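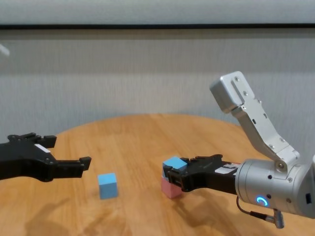

Figure 3. The two-arm station during the block task. The right gripper holds a light-blue cube directly over the pink one; the left gripper is open, with the second blue cube still on the table.

Print this section | E-mail this section

4. The open day at Prirnley

4.1 What we set out to do

I should say straight away that we didn't plan the open day as a study. Catriona Baxter wanted people from the town to come and see what we get up to at Prirnley, and I wanted to know how visitors talk about two arms working at one table when they've never stood near one before. So we did both at once, and the notes in this section come out of that rather happy muddle. We opened the doors on March 31, 2023 and ran the block task at the round table (Figure 3) for as long as there were people to watch it.

The task is a very plain one. Two cubes are light blue and one is pink, and the job is to get them into a stack with the pink one at the bottom. We'd thought of showing the cloth folding from Section 3, which is far more impressive when it goes well, but Lindiwe Nel talked me out of it. Her view was that visitors need to know what the arms are trying to do before they can have an opinion on how they do it, and a child of four can tell you what a stack should look like. She was right, I think, and I'd make the same choice again.

4.2 What visitors said

We had 81 visitors through the room, and 16 of them stayed behind for a longer chat with Kgomotso Cele, who kept the notes. Nearly all of the longer chats got round to the same thing, the moment shown in Figure 3, with one cube held above another and the fingers not yet open. People went quiet for it. One woman told Kgomotso she'd been holding her breath, 'like when somebody else is parking your car'.

The other thing they asked about was the left arm. Why was it just waiting there? In our set-up each arm plans its own moves and then checks them against the other, so one will often hang back while its partner is over the stack. To me that looks like good manners. To a fair number of visitors it looked like something had gone wrong - two people asked me quite kindly if it was stuck - and a retired bus driver thought it was being told off. I hadn't expected waiting to be the hard part to explain, and I ended up explaining it all afternoon.

Children asked different questions altogether. They wanted to know if the arms got bored, if they could do it with sweets, and whether the blue ring of light was an eye. Nandi Le Roux told them it was a status light and got some very disappointed faces for her trouble.

4.3 What we changed afterwards

The planner we showed that day had been trained on 1,916 recorded runs, and I'd gone in assuming that the next step was simply more of them. We do still mean to get to 4,000 by September. But the open day pushed something else up the list. Petronella Hlongwane has since added a small signal to the waiting arm, a slow dip of the wrist when it is holding back on purpose, and we describe how that works in Section 5.

I wouldn't lean too hard on any of this. The visitors chose to come, they were chatting to each other the whole time, and Kgomotso's notes are notes and were never meant as a proper survey. We'd like to try it again with the signal switched on for half the day and off for the other half.

Related items
Oosthuizen: a shared planner for two arms
Waiting and turn-taking at the Bovell bench
Cloth folding with the Vevlow data
Notes for groups hosting a lab open day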